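Two weeks with the wrist camera

February 8, 2026

I said in September that I would compare the two wrist cameras properly, and I finally got to it. The first is the Mostent, which I have used since I moved to Oltalstead. The second is a Clerex I bought used. Both went on the same arm with the same gripper, at the same height, and I ran the same pick list with each one.

Setup

The Mostent mounts with two screws and the cable comes out the side. The Clerex cable comes out the back and rubs on the last joint when the wrist turns past a certain point, so I tied it down with a strap from the Haworth kit. Both run at 30 frames per second. I left exposure on auto for the first pass and then fixed it at 2000 microseconds for the second.

Most of the difference came from the window. I do the tests in the living room, and with the arm pointed at the sheer curtains the light is all behind the gripper. On auto, the Mostent kept hunting up and down. The Clerex settled faster but went darker than I wanted on anything close to the fingers.

What I look for first is the fingertips. If I can't see both pads clearly, nothing else about the camera matters to me. Against the curtains the angular tips stand out fine, and so do the silver bars on top. The undersides of the metal go into shadow, and the black housing doesn't show much apart from the GALBOT lettering. 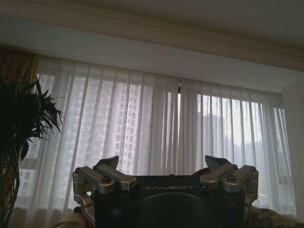 Results so far

The Clerex is better facing the window and worse everywhere else. Colors are flat and the focus is soft up close. With fixed exposure the gap between them got a lot smaller, and I should have started there.

I'm keeping the Mostent on for now. Next I want to repeat the pick list in the evening with the lamps on, and try a shorter cable on the Clerex.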